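I get to the back room of the Rurkusholm library at half past six and Fadime Kahraman is already telling someone off for eating crisps over a keyboard. She runs the robot club, Cisier, with Genji Hayashi, and on Sunday evenings it's the loudest room in the building.

They work almost wholly in simulation. "We had 234 quid in the pot," Fadime says, "and you can't buy an arm with that, can you? You can barely buy the bolts." So Genji set up a virtual flat on the club's machines, and the members take it in turns to write a bit of code that tidies it.

I ask what the task is this term. "Table clearing!" shouts Benedita Paiva from across the room — she's 15 and clearly the one to beat. Each pair gets 30 goes and has to log every single one, which she thinks is cruel. Her partner Kohei does the logging. He's up to go 17 and has very neat handwriting.

"Everyone wants to start with the grabbing," Genji tells me, pulling his chair over. "I make them spend two weeks just looking through the wrist views. You've got to know what each hand can see before you send it anywhere. They moan, and then they get it."

Kohei turns his screen so I can have a proper look.

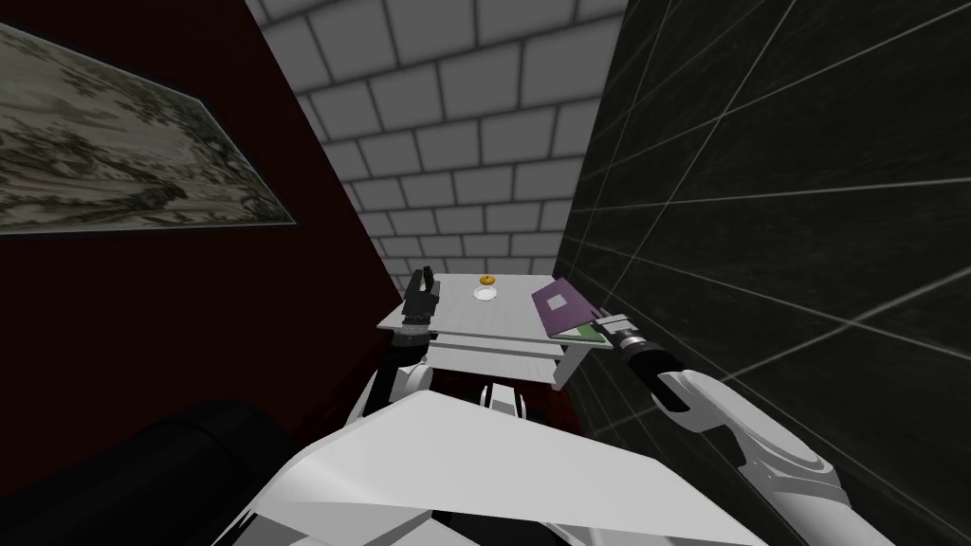
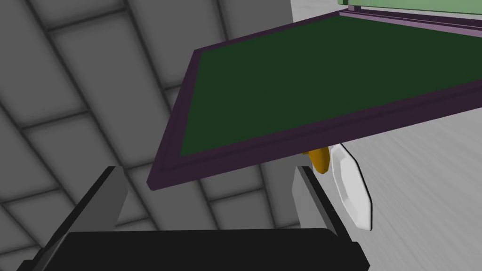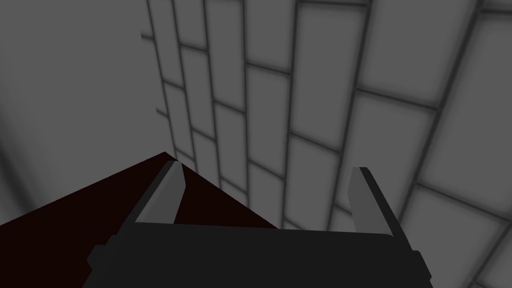

"Fruit's all right," Benedita says. "I don't mind fruit. Books I hate, you come in at the wrong angle and you've shoved it." She wants to try sliding them to the edge first. Kohei would like to go in from above, and they've been arguing over it since October (very politely, I should say).

Fadime hopes to enter two teams for the Eshun schools' cup in spring. There's a form to fill in and a coach to book, and she still needs a second adult for the day. I've said I'll think about it.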